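# Getting Candle Wax Out of a Tablecloth

Every cloth in my house has met a candle. The good one, a linen affair bought in Cedinberg, has met several, and it still goes out for company. You need a butter knife, a freezer, an iron, a stack of plain paper towels and a bit of patience.

## 1. Leave it alone

Wax wants to be hard before you touch it. Rubbing it while it's soft pushes it into the weave, where it will live longer than you do. Fold the cloth with the spill facing out and put it in the freezer for 34 minutes. I once set a timer for 30, got distracted, and have been loyal to the extra four ever since.

## 2. Scrape

Lay the cloth flat and lift the wax with the back of the butter knife. Go with the threads. Most of it should pop off in flakes, which will then be on your floor, so sweep before somebody in socks comes through.
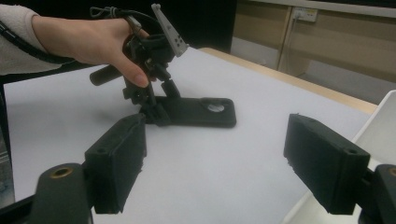
## 3. Iron

Put paper towels under the stain and two more on top. Use the plain kind, as printed ones will happily donate their little blue geese to your linen. Set the iron to low with the steam off, press for 5 seconds, lift, and move to a clean patch of towel. Repeat until the towels stop picking up grease. My neighbor Fergal Duggan uses brown paper bags and gets the same result, with more talk about it.

## 4. Deal with the color

White candles leave you alone at this point. Red ones don't. Dab the mark with rubbing alcohol on a cotton ball — test a hidden corner first — and let it sit for 20 minutes before washing in the warmest water the label allows.

Check the spot before the cloth goes anywhere near the dryer. If you can still see pink, go back to the alcohol. If you can still see pink after that, there's always the fruit bowl.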